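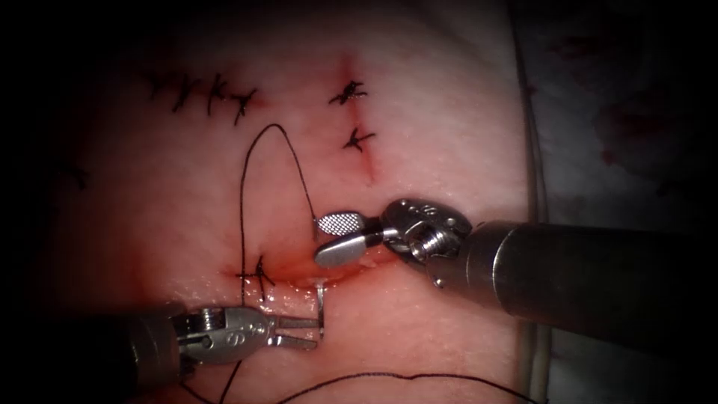 Two robot arms suturing a tissue pad with the Hidance method. Knots tied in black thread stand above the open incision.

Hidance is a method for teaching a pair of surgical robot arms to close a wound with interrupted sutures, the kind in which every stitch is knotted and trimmed on its own. It was developed by Catalina Henríquez and Fergal Ó Briain at the Nernance laboratory and first presented on 17/04/2020. The method is best known for how it treats the thread, which earlier systems had largely ignored once the needle was through.

Background

Suturing is one of the hardest jobs to hand to a robot. Tissue stretches and shifts when it is touched, the needle can turn in the jaws, and thread never falls the same way twice. Work before Hidance concentrated on driving the needle along a neat arc, and a person usually tied the knot. Henríquez wanted the whole stitch, tails and all!

Method

The system learns from recorded demonstrations. Surgeons steer both arms by hand controls, one carrying a needle driver and the other a grasper, and the arm positions are stored together with the view from a fixed camera. The first collection held 2,238 stitches made by 12 surgeons.

Each stitch is split into four stages: bite, pull, wrap and cinch. A separate network, named Yu, follows the thread through all of them and guesses where it runs when an instrument or a fold hides it. This is the really lovely part of the design. The loop that stands up from the tissue before a knot is pulled down gives a surprisingly rich signal, and Yu uses its height and lean to judge how much slack is left. The arms can then pause, let go and take a fresh grip if the loop starts to collapse.

Results

In the main trial, the arms attempted 505 stitches on tissue pads, with incisions running in more than one direction. Eulalia Medina, who led the testing, reported that most failures came in the wrap stage, when the thread slid off the jaws. Bites were far more dependable, and colour changes from blood at the wound edge caused less trouble than the team had feared.

Later work

Fatemeh Naseri adapted the method to running sutures, where a single thread is carried along the whole wound. Mirta Bustos later built Bokano, a practice program that uses the thread tracker to give trainee surgeons feedback on their own knots. It has no robot control in it at all, but its users tend to be very fond of the loop display.

See also: Interrupted suture; Needle driver; Learning from demonstration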